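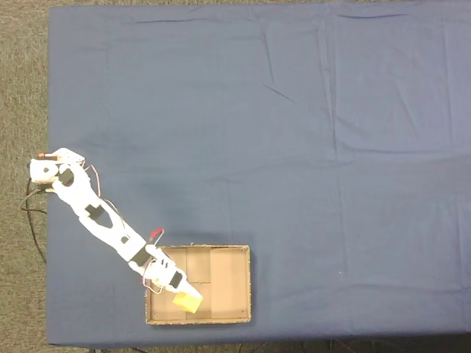

Marius Rusu wrote to me after my last piece to say that the Druduvville reservoir has never once run dry, so he couldn't see what I was worried about. He has lived below the dam all his life and he remembers the low summers. In his view the town has plenty of water and the only thing it lacks is the nerve to stop raising the bills.

I take the point about the bills. Mine went up too. But a reservoir that has never run dry tells you about the reservoir, and my complaint is with what happens to the water after it leaves.

The main from the Judik dam to the town is 11 miles long. The upper part follows the old road down the valley and the lower part crosses the fields at Tistow, where it was laid shallow to save digging through rock. Anyone who walks there knows the green strip. In a dry September the grass on both sides goes yellow and the strip over the pipe stays green all the way to the second gate. Farmers have been grazing it for years and I don't blame them.

The water district bills for what goes through household meters. It also measures what leaves the dam. The gap between the two was 9 percent when the district started publishing it and it has gone up since. Some of that is hydrant use, and some is old meters that read slow. The rest goes into the ground at Tistow and places like it.

The proposal now before the board is to raise the dam. The engineers at Abeysekara have drawn it up well enough, and I have no quarrel with their arithmetic. A higher wall would hold back more of the winter rain and would flood the lower pasture and the track to the sheepfold. It would be paid for over 50 years. People not yet born in Druduvville would be paying for it, and if the main is left as it is, a share of what they paid for would never reach a faucet.

I think the main should come first. The money set aside for the dam would replace the whole Tistow section and a good part of the road section, with new valves so that a break doesn't mean shutting off the whole town. After that we could measure again for a couple of years and see how much storage we need. It may be that the dam still has to go up. I would vote for it then.

The argument on the other side is that pipe work is disruptive and a dam is out of sight. That's true. The valley road would be closed in sections, and the detour over the hill is a poor one, especially for the school bus. There is also the matter of the grant, which covers storage and doesn't cover distribution. I understand why a board would go where the grant is. I also think somebody should ask whether the rules can be changed, or whether a smaller loan without the grant would cost households less in the end. I have read the minutes back through last fall and I can't find that the question was put.

Safta Roman raised a different objection at the public session. She said the leaking water isn't lost, because it goes back into the stream and the stream goes on to the farms. I had not thought about that and I have been turning it over. Part of it must be right. But that water has been through the filter house, treated at our expense, and if the farms need a flow in the stream it would be cheaper to let it down from the dam untreated.

In the meantime there are 1470 connections in town and every one of them gets the same printed notice asking us to water gardens in the evening and fix dripping faucets. I do both. It would be easier to do them cheerfully if the district put its own repairs on the same sheet, with the location and the date each one was finished.

The board takes written comments until the end of the month. The form at the district office has a box for supporting the dam and a box for opposing it. I wrote mine in the margin.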